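Search the boards Search titles only Go

Light tile with dark grout, and what table goes with it?

grout_and_about
July 1, 2020

Long time reader, first time I've started a thread, so be gentle. We moved into the house in Erport in June and the whole back half of it is tile. Big square ones, a light gray white, with thin dark lines between them. The listing made a huge deal of the floor and I thought great, easy, no carpet! Two weeks in and I can't decide if I love it or if I'm living in a graph paper pad. My husband loves it. My mother walked in and said "oh, it's like a bank."

So first question is whether to leave the grout dark or lighten it. Dudek (the tile place out by the highway) quoted me 194 dollars for enough of the Jerkine grout color to do the kitchen and the hall. I'd be doing it myself, on my knees, with a little brush, and it's over 200 square feet.

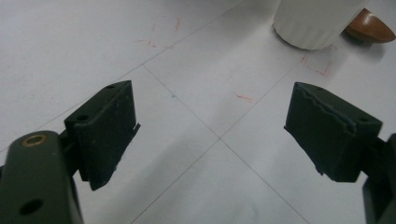
grout_and_about

It's the spot where four of them meet, so you get the lines crossing and a fair idea of the color. The tiles lean more gray on cloudy days and I can't get two people to agree on what to call it.

Second question is the table but I'll get to that once somebody has talked me out of the first thing.

mudroom_mel

Leave it dark!! I had light grout on light tile in my last kitchen and I spent every Saturday with a toothbrush. It looks lovely for about as long as it takes to cook one pot of spaghetti sauce. Your lines are thin too, so they aren't shouting at anybody.

halfbathhero

Going to disagree with Mel. I did mine with Jerkine, the pale gray, and it made a small kitchen feel a lot bigger. It took me 6 evenings and my knees were mad at me, but I'd do it again. Wipe as you go, do a little patch at a time, and keep a wet rag in your back pocket. The stuff on the tile face comes off fine if you catch it early. If you don't catch it early, well, good luck.

mudroom_mel

How long has it been down though? Mine looked great the first year too.

halfbathhero

2 years. Still fine. There's one dingy strip in front of the stove but there was a dingy strip there before.

grout_and_about

Ok this is exactly the argument in my house, so thank you, I guess? I'm leaning toward leaving it until winter. My husband says that means never.

Table question now. We have a white one and I want to know if white on top of that floor is too much white. I'd been putting a few things on it to see what warms it up. There's a copper-colored spoon I'm a little obsessed with (I'd buy a whole set if I could find them, it was a single at Luvside and they had no idea where it came from) and a big beige thing with a sandy sort of surface that I love and everybody else thinks looks like it belongs on a patio.
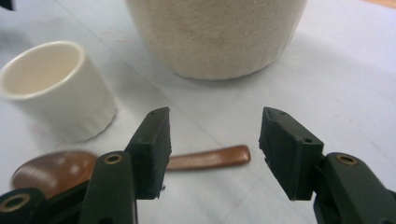
Small white cup, the copper spoon, and the bottom part of the beige one behind them.

The cup just about disappears on me, white on white. The spoon though! Look at that color. I keep wanting to buy everything in that reddish brown now, which is how I got into trouble with the yellow bathroom in the old place.

oatmealandrust

The spoon is gorgeous and I'm team beige pot. It's the same family as the spoon, just way quieter, and against the gray white it looks warm to me. I'd put it at one end of the table and stop there. Maybe a rust colored runner if you want something down the middle.

halfbathhero

No runner. You'll hide the table. Is that the real surface, by the way? I'm seeing thin creases and some scuffs.

grout_and_about

You're seeing them, yes. Faint ones all over. I've quit noticing unless the light comes in low, and then they're all I notice. That's part of why I'm asking if I should keep it at all. A new one I like is 200 dollars at Luvside, in a medium brown, so it's basically the grout money or the table money this summer.

mudroom_mel

Table money. Easy. A brown table on that floor would sit so nicely, and you'd get to keep your knees.

oatmealandrust

I'd keep the white one and buy chairs. Scuffs are going to happen to the brown one too, and you'll mind them more when it's new.

halfbathhero

Grout. I'm outvoted, I know. At least ask Dudek if they'll sell you a small bottle so you can try one line behind the fridge.

grout_and_about

Oh, I didn't even think of a test line. Calling them tomorrow. And Mel, I'm measuring for the brown table tonight, don't tell the others. Will post again when I've got a line painted, or a table, or both and no money left for groceries.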